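Mhairi Mowat
July

I'm sorting out the kitchen this month, one area at a time, and posting as I go. First up is the table. For most of the year it has been where mail, chargers and half-used rolls of tape end up. I want it back as a place to eat and roll out dough.

Rule for the table: nothing lives on it. Things can visit while I'm cooking or sorting, then they go back to a drawer or a shelf. Rosalie Eberhard told me she does this with her hall bench and it took her a couple of weeks to stick to it.

The wood is pale with a lot of pattern in the grain, and I'd forgotten that. The arched loops are my favorite bit. 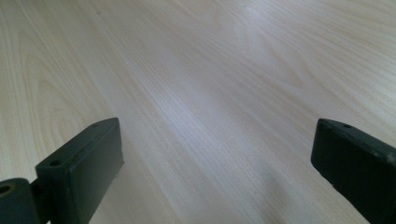

Tabletop, with the light across the grain.

For cleaning I use a cloth wrung out hard in warm water with a drop of dish soap, then a dry towel right after. No spray polish. I tried one last year and every plate left a ring in it.

Next, the drawer by the stove. I gave it 90 minutes and it took all of them. I pulled out 7 rolls of one thing or another: foil, parchment, freezer bags on a roll, and 3 of plastic wrap. We're a household of two.

The method was simple. Everything out, wipe the drawer, combine what can be combined, put back one of each. Spares go on the high shelf. The big cream plastic basin is good for this kind of job, so I keep it on the table while I sort and carry it around after.

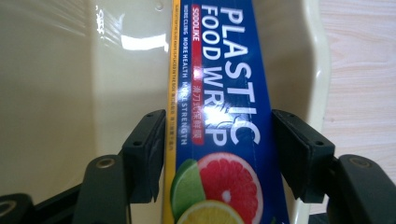

KOLTIRCOMBE, July

The plastic wrap in the blue box with the grapefruit on it is the one staying in the drawer. It's boxed, so it stacks. I store it flat at the front, where I can reach it with one hand.

Nektarios Kokkinos asked if I'd switched to lids. Partly. Bowls get a plate on top now. I still use wrap for cut fruit and for dough in the fridge.

He also asked about drawer dividers. I haven't bought any. I cut down a shoebox and it fits fine. If it falls apart I'll look at proper ones.

Still to do: the spice shelf, the cupboard with the baking pans, and whatever is going on under the sink. I'm leaving under the sink for last.

Back to the table for a minute. A few people asked if the pattern is the same all over. No. There are wide loops in one part and tight straight lines in another.

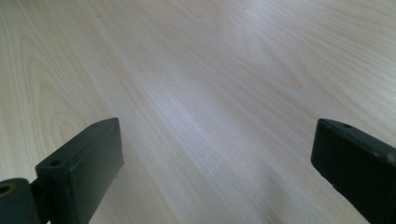 Loops on the left, straight grain on the right.

Spice shelf next. If you have a good way to label small jars that survives steam, please reply with it. Masking tape has not worked for me.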